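Sevavo Pegs and Parts Board
Assembly and fine motor equipment, Wernness range

The Sevavo board is a tabletop set for assembly and placement work. It is supplied to schools, occupational therapy services and training centres through Gondale Educational Supply. The set consists of a flat rectangular board and a selection of small parts in blue and white, chosen for ease of recognition by learners who benefit from strong, simple colour differences.

Pegs may be lifted, turned and placed singly or in sequence. The larger parts are intended for learners who have not yet developed a secure pincer grip. A dark, textured mat beneath the board is recommended, as pale parts are then easier to locate when they roll from the work area. 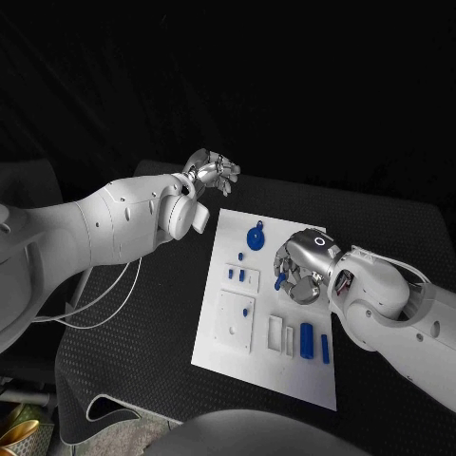
Ordering and supply

Sets are dispatched from the Evangelista warehouse within 9 business days of receipt of a purchase order. Orders of 31 sets or more are invoiced at the institutional rate. Replacement pegs are sold in bags of 500; mixed parts are available to distributors in cartons of 2,000.

Care and storage

Wipe the board and parts with a damp cloth and mild detergent. Do not use solvents. Store the board flat and away from direct sunlight to preserve the colour of the parts.

Safety

The set contains small parts and is not suitable for children under three years of age. Supervision is required at all times in early childhood programmes.

Enquiries regarding catalogue items, spare parts and warranty claims should be directed to Divina Sebastian, Customer Services, Gondale Educational Supply.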